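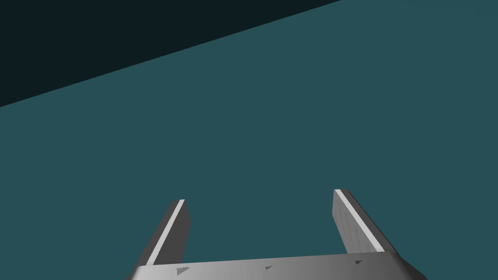
3.2 境界部における明度差と見本の均一性

屋内壁面塗装の色差評価では、測色計による数値と観察者の目視判定が一致しない事例が繰り返し報告されてきた。本節では、その不一致が隣接面の明度差にどの程度依存するかを検討する。図1のように、彩度の低い青緑の均一な面に、ほぼ黒に近い暗い面が直線の境界を挟んで接する配置では、境界近傍の明るい側が実際の測定値より明るく知覚されやすい。この効果は辺縁対比として知られるが、塗装検査の現場では見本板を単独で提示することが多く、隣接条件はほとんど統制されていない。Mengalの予備調査でも、同一の塗料に対する判定が隣接面の明度によって分かれた。

図1 低彩度の青緑面と暗色面が直線境界で接する配置

試料には、Vosta社の水性つや消し塗料を用いた。下地の影響を避けるため、塗膜は隠ぺい率試験紙の上に二度塗りとし、乾燥後に恒温室で保管した。基準色は青緑系の一色に固定し、隣接面の明度のみを変化させた。観察者は20名で、いずれも色覚検査で異常が認められなかった者である。照明は拡散光とし、見本面における照度を300 lxと700 lxの2水準に設定した。前者は集合住宅の居室、後者は検査室の作業面を想定した値である。観察者には各条件の開始前に順応時間を与え、判定中は見本面から目を離さないよう指示した。

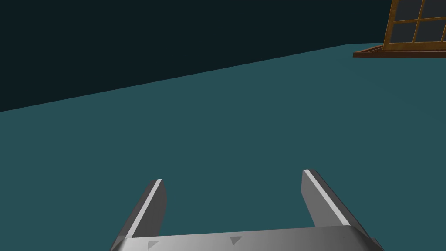 照度を下げた条件では、隣接面が暗いほど基準色を明るい側に誤判定する傾向が強まった。これに対し、照度を上げた条件では誤判定の偏りが縮小したものの、消失には至らなかった。色相方向の偏りはいずれの条件でも小さく、判定のずれは主として明度軸に沿って生じていた。彩度方向については観察者間のばらつきが大きく、本実験の範囲では一貫した傾向を確認できなかった。

測色値の側に原因を求める可能性も検討した。Bonix社の分光測色計を用い、境界に近い位置と遠い位置で反復測定を行ったが、両者の差は装置の繰り返し精度の範囲内に収まった。したがって、塗膜自体の色むらが判定のずれを生じさせたとは考えにくい。また、GrewalおよびGelholmの両施設で同じ手順により測定した結果にも、施設間の系統的な差は認められなかった。

ただし、本実験の境界はすべて直線であり、塗り分けの輪郭が曲線となる場合や、境界に目地や見切り材が入る場合は扱っていない。幅のある見切り材を挟むと二面が視覚的に分離され、辺縁対比が弱まることが予想される。つやのある塗膜については、鏡面反射成分が判定に加わるため、観察角度を含めた別の設計が必要である。これらの条件については次節で追加実験の手順を述べる。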